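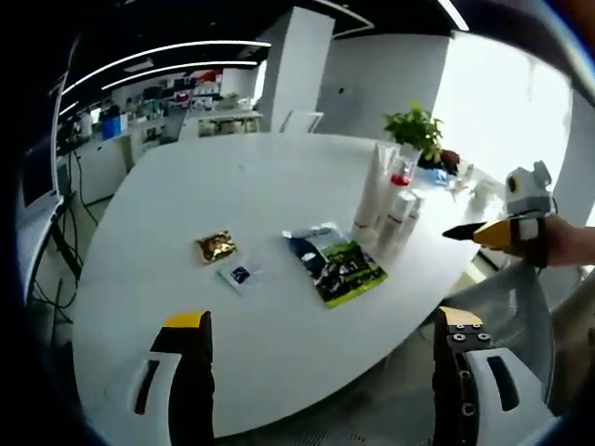 Figure 1. The shared table, with the smaller items on the near side and the white containers towards the far edge.

Sorting the Oval Table: A Report on Shared Surfaces and What Ends Up on Them
Corrado D'Amico
Design and Everyday Life module, Timbridge

1. Background

The project office has one large white oval table. It was bought for meetings. Meetings do take place at it, but mostly they take place at the edges, with the middle given over to whatever people have put down and not picked up again. My report looks at the contents of that middle and tries out two ways of arranging them.

I chose the table for three reasons. It was free, it was nearby, and my first topic (queueing at the Caruso coffee counter) fell through when the counter closed in March. My supervisor felt a table would at least stay open.

2. What was on it

I grouped the objects by size and by how annoyed people looked when I moved them.

Containers. These are mostly white, mostly cosmetic, and easy to knock over in a row if you reach past them for something else. A tall white tube that stands on its cap is the worst offender, at least in my hands. The one with the red band is the easiest to spot from the door, and became the landmark for everything else ("left of the red one").

Flat things. A printed booklet with a green landscape on the cover, and a few packets. One is gold foil and extremely shiny. I was told more than once that it was not mine to eat, which I had not proposed.

The plant. Broad green leaves, white pot. I left the plant out of the study on the grounds that it was the only thing there with a settled position.

3. Method

I tried two layouts. In Layout A, which I called Prirnow after the street I live on, things went back roughly where people had left them, with only the containers pulled together. In Layout B, called Trasska after the bus stop at the end of the same street, everything was sorted by height, tallest at the back. I would name them more helpfully if I did it again. By the second afternoon I was checking my own notes to see which was which.

For each layout I asked people sitting at the table to find an item I named and to put it back afterwards. I wrote down each attempt, and ended up with 200 for each layout. My target had been 890 in total, a number I put in the proposal before I knew how long it takes to ask someone to pick up a bottle. I also kept a diary of comments, most of which cannot be used in a report.

4. Tube and bottle problem

The main difficulty was the containers. White bottles on a white table do not give you much to aim at, and the coloured bands and small labels ended up doing nearly all the work.

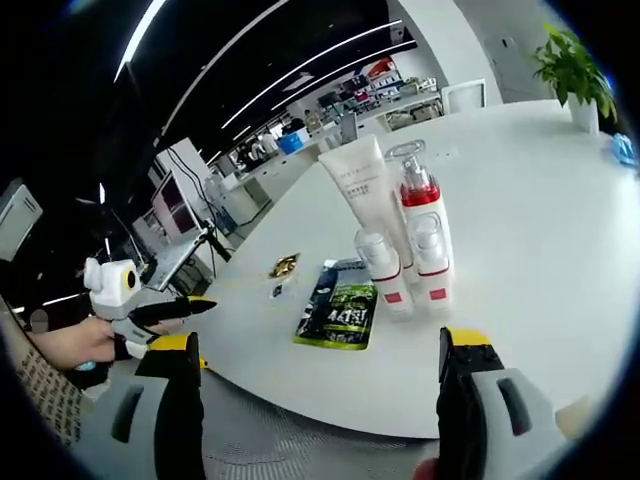
Standing them close together helped with finding and hurt with returning. People went straight to the group and picked out the right bottle, then put it back anywhere that was near enough. After ten or so turns the group had drifted a hand's width towards the plant and lost its front row. Spreading them out had the opposite effect: slower to find, but each one had a gap waiting for it when it came back.

The pump bottle was an exception. It is tall, it has the red band, and it went back to the right place nearly every time under both layouts. I think people treat a tall thing as the corner post and fit the others round it.

The foil packet also did well, for its size. It catches the light, and the light at that end of the office is fierce by late morning. The printed packets were harder, because people described them by what they thought was inside and did not always agree.

5. Results

Under Prirnow, 40 returns went to the wrong place. Trasska did worse, though I can't say by how much, having spilt tea on that page of the tally. What I can still read suggests that the trouble lay in the middle heights. Everyone knows which object is tallest and which is flattest. Between those, sorting by height asks people to compare two small bottles with domed caps and care about the answer.

Asked which layout they preferred, most people said Prirnow. One said she had not noticed there were two.

6. Limitations

I was at the table the whole time, which made people tidier than usual – my diary from before the study began records much worse behaviour. I also chose which items to ask for, and I see now that I asked for the red-banded bottle far too often, since I could always find it myself.

7. Further work

A tray. Several people suggested a tray on the first day and I told them it was outside the scope. I would now like to test one, preferably in a colour other than white, with the containers on it and the flat things kept off. The booklet could go on a shelf, although when I asked whose it was I got three answers, and it has stayed on the table for now.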